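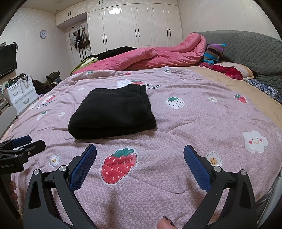 A light pink quilt on a wide bed.

Washing and storing quilts at home
by Benedicta Baidoo, May 13, 2018

When I moved to Skanthorpe I owned one blanket and had never washed a quilt in my life. Where I grew up the nights are warm. Now I have 4 quilts in the house and I made most of the mistakes already, so I write down what works for me.

Before washing
Read the label first. If the label is gone, take a white cloth, make it damp and press it on a corner for one minute. When colour comes on the cloth, wash the quilt alone and cold. Look also along the seams for open stitches and close them with a needle before the wash. A small hole becomes a big one in the drum.

In the machine
A double quilt needs space. Mine is too small for it, so I carry the big ones to the launderette on Hutberg Road, where the large drum takes 19 minutes for the short wash. Use half of the soap you would normally use, liquid and not powder. Powder stays in the filling and you feel it later like sand. No softener. I add one more rinse at the end – it costs little and the quilt smells of nothing, as it should.

Drying
Never hang a wet quilt from two pegs. The water pulls the filling down and it stays there in lumps. I lay it over two lines, or over the backs of chairs with a towel under it, and turn it every few hours. Shake it each time you turn it. In November this can take two days in my kitchen, so I prefer to wash in spring.

Putting away
It must be fully dry, also in the middle. Put your hand flat on it, and if it feels cool, wait one more day. I fold in three, not in four, and next time I fold in another place so that the lines do not become permanent. An old cotton pillowcase is better than a plastic bag. Plastic keeps the damp inside.

Stains
For tea, cold water and a little washing-up liquid, dabbed from the outside of the stain to the middle. For blood, cold water only, and quickly. For candle wax I have no good method yet.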